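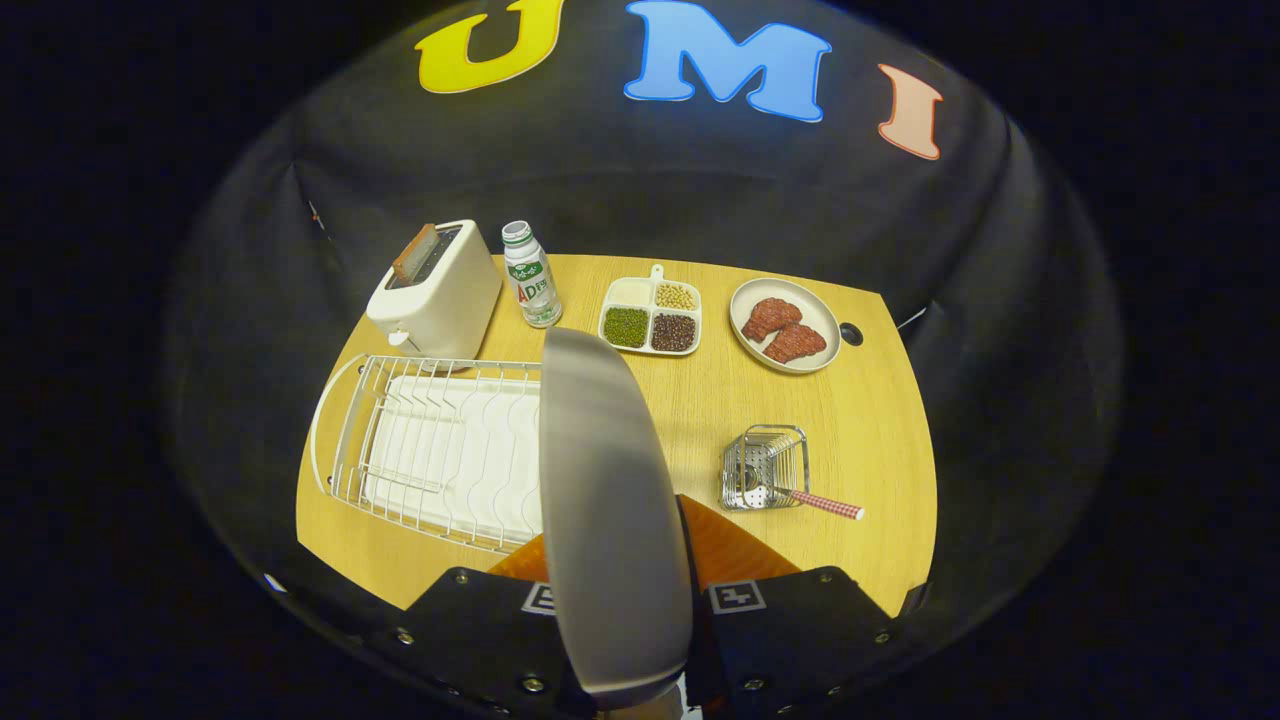
그림 3-1. 목재 상판 뒤쪽에 배치한 토스터와 음료병

제3장 탕비 공간용 탁자의 설치와 관리

3.1 적용 범위

이 장은 Vetstead 입주 시설의 탕비 공간에 Ploltcombe 목재 상판 탁자를 설치하고 사용하는 절차를 규정한다. 탁자의 반입, 조립, 수평 조정, 초기 표면 처리, 일상 관리, 부분 보수 및 이전이 포함된다. 급배수 설비와 붙박이 조리대는 제5장을, 냉장고와 정수기의 설치는 제6장을 따른다.

본 장에서 "설치 담당자"란 탁자의 반입과 조립을 수행하는 자를 말하며, "관리 담당자"란 인수 이후의 유지 관리를 맡은 입주사 소속 직원을 말한다. 한 사람이 두 역할을 겸할 수 있으나, 3.6절의 인수 점검은 조립에 참여하지 않은 사람이 수행하여야 한다.

본 개정판은 2022-12-22부터 적용한다. 이전 판에 따라 이미 설치된 탁자는 다시 조립할 필요가 없으며, 3.7절 이하의 관리 기준만 새로 적용한다.

3.2 안전 표시의 구분

경고: 지키지 않을 경우 사람이 다칠 수 있는 사항이다.
주의: 지키지 않을 경우 탁자 또는 주변 설비가 손상될 수 있는 사항이다.
참고: 작업의 이해를 돕거나 다른 절을 안내하는 사항이다.

3.3 설치 장소의 선정

3.3.1 바닥
탁자는 단단하고 평탄한 바닥에 설치한다. 이중 바닥 구조인 구역에서는 네 다리가 모두 바닥판의 가장자리에 걸리지 않도록 위치를 정한다. 카펫 타일 위에 설치할 때에는 다리 아래의 타일을 걷어내고 부속된 받침판을 놓는다.

3.3.2 벽과의 간격
상판과 벽 사이에는 청소 도구가 들어갈 수 있는 간격을 둔다. 벽면에 난방기나 라디에이터가 있는 경우에는 상판의 가장 가까운 모서리까지 400 mm 이상을 띄운다. 이 간격을 확보할 수 없는 장소에는 목재 상판 탁자를 설치하지 않는다.

3.3.3 온도와 습도
목재는 주변 습도에 따라 치수가 변한다. 난방을 시작하는 11월부터는 실내가 급격히 건조해지므로, 이 시기에 설치하는 경우 3.5.1항의 적응 시간을 생략하여서는 안 된다. 가습기를 사용하는 시설에서는 분무구가 상판을 향하지 않게 한다.

3.3.4 채광
직사광선이 상판의 일부에만 닿는 장소는 피한다. 불가피한 경우에는 차광막을 설치하고, 상판 위의 물품을 정기적으로 옮겨 변색의 차이를 줄인다.

3.3.5 통행
피난 통로, 소화기 앞, 분전반 앞에는 탁자를 둘 수 없다. 문이 열리는 범위와 의자를 빼는 범위가 겹치는지도 도면이 아닌 현장에서 확인한다.

3.4 구성품과 공구

3.4.1 포장 내용물
상판 1매
다리 4개
가로대 2개
체결 볼트 및 와셔 1봉
높이 조절 받침 4개
바닥 받침판 4매
육각 렌치 1개
Masilela 목재 표면용 오일 1병
설치 확인서 1부

포장을 연 즉시 내용물을 확인하고, 빠진 품목이 있으면 조립을 시작하지 말고 3.12절에 따라 신고한다. 상판에 찍힌 자국이나 갈라짐이 있을 때에는 포장재를 버리지 않은 상태에서 사진을 남긴다.

3.4.2 별도로 준비하는 공구
수준기
줄자
19 mm 스패너
400번 사포
보풀이 없는 면포
상판을 뒤집어 놓을 수 있는 크기의 담요 또는 완충재
니트릴 장갑

주의: 전동 공구로 볼트를 끝까지 조이지 않는다. 상판 안쪽의 나사산이 손상되면 현장에서 복구할 수 없다.

3.5 조립

경고: 상판을 들거나 뒤집는 작업은 반드시 두 사람 이상이 함께 수행한다. 작업 중에는 발등을 덮는 신발을 착용한다.

3.5.1 적응
포장을 푼 상판은 설치할 방에 하룻밤 이상 둔다. 상판은 눕힌 상태로 보관하고, 아래에 각재를 받쳐 밑면에도 공기가 통하게 한다. 벽에 기대어 세워 두지 않는다.

3.5.2 다리와 가로대의 결합
1. 바닥에 담요를 펴고 상판의 윗면이 아래를 향하도록 놓는다.
2. 다리 상단의 화살표가 상판 바깥쪽을 향하게 하여 네 모서리에 세운다.
3. 각 다리의 볼트를 손으로 끼우고, 와셔가 볼트 머리와 금속판 사이에 있는지 확인한다.
4. 볼트를 절반만 조인다.
5. 가로대를 긴 변과 나란하게 맞추고 양 끝을 다리에 끼운다.
6. 가로대의 볼트를 손으로 조인다.
7. 대각선 순서로 모든 볼트를 두 차례에 나누어 완전히 조인다.

볼트가 비스듬히 들어가거나 중간에서 걸리는 경우에는 힘을 주어 돌리지 말고 완전히 풀어 처음부터 다시 끼운다. 가로대가 다리의 홈에 맞지 않을 때에는 4번 단계에서 볼트를 지나치게 조인 것이 원인인 경우가 많다.

3.5.3 세우기와 수평 조정
1. 높이 조절 받침을 네 다리의 끝에 돌려 끼운다. 이때 받침은 가장 짧은 상태로 한다.
2. 두 사람이 긴 변의 양쪽에서 상판을 잡고 탁자를 세운다. 다리나 가로대를 잡고 들어 올리지 않는다.
3. 설치 위치에 탁자를 놓고 수준기를 긴 변 방향으로 올린다.
4. 낮은 쪽의 받침을 19 mm 스패너로 돌려 높인다.
5. 수준기를 짧은 변 방향으로 돌려 같은 작업을 반복한다.
6. 상판의 네 모서리를 차례로 눌러 흔들림이 없는지 확인한다.
7. 받침의 고정 너트를 조인다.

참고: 입식으로 사용하는 탁자의 상판 높이는 바닥에서 86 cm를 표준으로 한다. 좌식 사용자를 위한 높이 변경은 연장 다리를 제거한 뒤 3.5.3항을 처음부터 다시 수행한다.

3.5.4 초기 표면 처리
출고 시 상판에는 얇은 보호 도막만 입혀져 있다. 사용을 시작하기 전에 오일을 한 차례 더 바른다.

1. 마른 면포로 먼지를 닦는다.
2. 손으로 만져 거친 부분이 있으면 400번 사포로 나뭇결을 따라 가볍게 문지른다.
3. 다시 먼지를 닦아 낸다.
4. 장갑을 끼고 면포에 오일을 소량 묻혀 결 방향으로 얇게 바른다. 상판의 옆면과 모서리에도 바른다.
5. 스며들지 않고 남은 오일을 새 면포로 닦아 낸다.
6. 창문을 열거나 환기 장치를 가동한 상태로 하루 동안 건조한다.

경고: 오일이 묻은 면포는 자연 발화할 우려가 있다. 사용한 면포는 물에 적셔 뚜껑이 있는 금속 용기에 넣은 뒤 시설의 폐기 기준에 따라 처리한다. 뭉친 채로 일반 쓰레기통에 버리지 않는다.

3.6 인수 점검

인수 점검은 초기 표면 처리의 건조가 끝난 다음 실시한다. 점검자는 다음 11개 항목을 확인하고 설치 확인서에 기재한다.

1. 상판 윗면에 긁힘, 찍힘, 갈라짐이 없을 것
2. 상판 모서리가 손에 걸리지 않을 것
3. 상판 표면에 끈적임이 없을 것
4. 모든 볼트가 체결되어 있을 것
5. 가로대가 홈에 완전히 들어가 있을 것
6. 네 받침이 모두 바닥에 닿을 것
7. 고정 너트가 조여져 있을 것
8. 긴 변과 짧은 변의 수평이 맞을 것
9. 난방기와의 간격이 3.3.2항에 적합할 것
10. 통행과 피난에 지장이 없을 것
11. 남은 오일과 렌치가 보관함에 들어 있을 것

부적합 항목이 하나라도 있으면 탁자에 사용 중지 표지를 붙이고 설치 담당자에게 재작업을 요청한다. 설치 확인서의 원본은 관리 담당자가 보관하고, 사본은 Vendo 시설 관리 창구에 제출한다.

3.7 사용 기준

3.7.1 물품의 배치
상판의 앞쪽은 작업 공간으로 비워 두고 늘 두고 쓰는 물품은 뒤쪽이나 옆쪽에 모은다. 무거운 물품은 다리에 가까운 위치에 둔다. 상판 위에 사람이 앉거나 올라서는 것은 금한다.

3.7.2 열
냄비, 주전자, 오븐용 그릇 등 뜨거운 용기는 반드시 받침 위에 놓는다. 발열 가전의 아래에는 내열 매트를 깔 수 있으나, 고무 재질의 매트는 목재 표면에 자국을 남길 수 있으므로 사용하지 않는다. 발열 가전의 위쪽에는 선반이나 천을 두지 않는다.

경고: 토스터는 빵 부스러기 받이를 비운 상태로 사용하고, 작동 중에는 자리를 비우지 않는다. 걸린 빵을 꺼낼 때에는 전원 플러그를 먼저 뽑는다.

3.7.3 전원
발열 가전은 벽면 콘센트에 직접 연결한다. 멀티탭을 상판 위에 놓거나 상판 밑면에 접착하지 않는다. 전선은 상판의 뒤쪽으로 내려 정리하고, 통로를 가로지르게 하지 않는다. 같은 회로에 두 대 이상의 발열 가전을 연결하려는 경우에는 사전에 시설 관리 창구의 확인을 받아야 한다.

3.7.4 물기
목재 상판에 고인 물은 발견 즉시 닦는다. 식기 건조대를 상판 위에 두는 시설에서는 건조대 아래에 물받이를 놓고, 물받이는 매일 한 차례 이상 비운다. 화분과 꽃병은 상판에 직접 놓지 않는다.

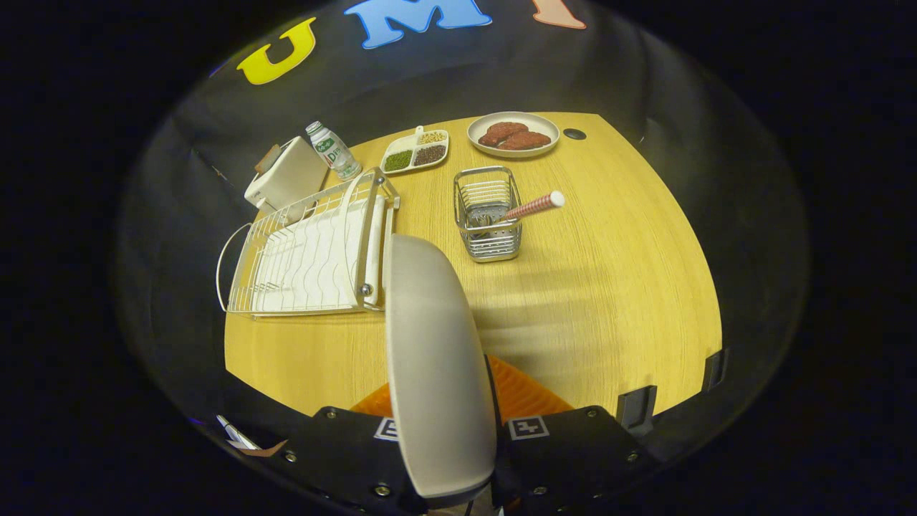 그림 3-2. 토스터와 병 앞쪽에 놓인 흰색 와이어 식기 건조대

3.7.5 절단 작업
상판 위에서 칼을 사용할 때에는 도마를 쓴다. 도마의 밑면에 물기가 있으면 닦은 뒤에 놓는다. 포장 상자를 개봉하는 작업은 탕비 공간의 탁자에서 하지 않는다.

3.8 일상 청소

3.8.1 매일
1. 상판 위의 물품을 한쪽으로 옮긴다.
2. 물에 적셔 꼭 짠 면포로 결 방향으로 닦는다.
3. 마른 면포로 남은 물기를 닦는다.
4. 물품을 옮겨 반대쪽도 같은 방법으로 닦는다.

3.8.2 매주
일주일에 한 번은 상판의 물품을 모두 내려놓고 청소한다. 기름때가 있는 경우 중성 세제를 미지근한 물에 풀어 사용하고, 세제 성분이 남지 않도록 두 번 닦아 낸다. 상판의 밑면과 가로대 위에 쌓인 먼지도 함께 제거한다.

주의: 염소계 표백제, 아세톤, 연마제가 든 세제, 금속 수세미, 스팀 청소기를 사용하지 않는다. 알코올 소독제는 도막을 무르게 할 수 있으므로 상판에 직접 분사하지 않는다. 소독이 필요한 시설은 관리 창구에 문의하여 적합한 제품을 지정받는다.

3.9 정기 관리

3.9.1 볼트 점검
설치 후 첫 달이 지난 시점에 모든 볼트를 다시 조인다. 그 이후에는 반년에 한 번 점검한다. 볼트가 반복하여 풀리는 탁자는 바닥의 수평과 와셔의 상태를 함께 확인한다.

3.9.2 오일 도포
오일은 연 2회 바르는 것을 원칙으로 하며, 그중 한 번은 난방을 시작하기 전에 실시한다. 상판에 물방울을 떨어뜨려 맺히지 않고 곧바로 스며드는 경우에는 정해진 시기가 아니더라도 오일을 바른다. 작업 순서는 3.5.4항과 같다.

도포 작업은 이용자가 적은 시간에 실시하고, 건조가 끝날 때까지 안내문을 게시한다. 안내문에는 작업 구역, 사용 재개 시각, 담당 부서의 연락처를 기재한다.

3.9.3 기록
관리 담당자는 점검일, 점검 내용, 조치 사항을 관리 대장에 기록한다. 대장은 탁자별로 작성하며, 탁자의 고유 번호는 상판 밑면의 표찰에서 확인할 수 있다. 표찰이 떨어졌거나 읽을 수 없게 된 경우에는 재발급을 신청한다.

3.10 부분 보수

3.10.1 얕은 긁힘
긁힌 부위와 그 주변을 400번 사포로 결 방향으로 문지른 뒤 먼지를 닦고 오일을 바른다. 긁힌 선만 좁게 문지르면 그 부분이 패어 보일 수 있으므로 손바닥 너비 정도로 넓게 작업한다.

3.10.2 눌린 자국
1. 젖은 면포를 자국 위에 올려 잠시 둔다.
2. 면포를 걷고 완전히 마를 때까지 기다린다.
3. 일어난 나뭇결을 사포로 가볍게 정리한다.
4. 오일을 얇게 바른다.

자국이 남아 있으면 한 차례 더 반복할 수 있다. 다리미를 사용하는 보수는 시설 내에서 허용하지 않는다.

3.10.3 흰 얼룩과 검은 얼룩
흰 얼룩은 도막에 수분이 갇힌 것으로, 통풍이 되는 상태로 며칠 두면 옅어지는 경우가 있다. 검은 얼룩은 젖은 철제품이 닿아 생기는 경우가 많으며, 표면만 닦아서는 제거되지 않는다. 검은 얼룩은 담당자가 임의로 깎아 내지 말고 수리를 의뢰한다.

3.10.4 갈라짐
갈라진 틈이 상판 가장자리에서 시작되어 안쪽으로 이어지는 경우에는 즉시 사용을 중지한다. 틈에 접착제나 퍼티를 채우지 않는다. 사용자가 임의로 보수한 상판은 교환 대상에서 제외될 수 있다.

3.11 증상별 조치

탁자가 흔들린다
받침 네 개가 모두 바닥에 닿는지 확인하고 3.5.3항에 따라 다시 조정한다. 조정 후에도 흔들리면 다리의 볼트를 점검한다.

표면이 끈적인다
오일을 두껍게 발랐거나 남은 오일을 닦지 않은 상태이다. 면포에 오일을 조금 묻혀 끈적이는 부분을 문지른 다음 마른 면포로 충분히 닦아 낸다.

표면이 하얗게 마르고 거칠다
건조가 진행된 상태이다. 3.9.2항에 따라 오일을 바르고 난방기와의 간격을 다시 확인한다.

상판 가운데가 휘어 보인다
긴 자를 대어 휜 정도를 확인한다. 계절에 따른 작은 변형은 습도가 회복되면 줄어들 수 있다. 두 계절이 지나도 변화가 없으면 수리를 의뢰한다.

가로대에서 소리가 난다
볼트를 절반 풀고 가로대를 홈에 다시 맞춘 뒤 대각선 순서로 조인다.

3.12 이전, 수리 및 폐기 신청

탁자를 같은 층 안에서 옮길 때에는 상판 위의 물품을 모두 내리고 두 사람 이상이 들어서 옮긴다. 바닥에 끌어서 이동하지 않는다. 다른 층이나 다른 건물로 옮길 때에는 다리를 분리하여야 하며, 이전 후에는 3.5.3항의 수평 조정과 3.6절의 점검을 다시 실시한다.

수리, 부품 및 폐기 신청은 다음 순서로 접수한다.

1. 상판 밑면의 고유 번호를 확인한다.
2. 증상이 나타난 부위와 탁자 전체를 각각 촬영한다.
3. Vendo 시설 관리 창구의 신청 양식에 설치 장소, 고유 번호, 증상을 기재하고 사진을 첨부한다.
4. 접수 번호를 관리 대장에 옮겨 적는다.
5. 사용을 중지한 탁자에는 접수 번호를 적은 표지를 부착한다.

폐기 승인을 받은 탁자는 목재와 금속 부품을 분리하여 지정 장소에 둔다. 남은 오일은 배수구에 버리지 않고 용기째로 반납한다.

참고: 의자와 보조 선반의 조립 절차는 제4장에 수록되어 있다.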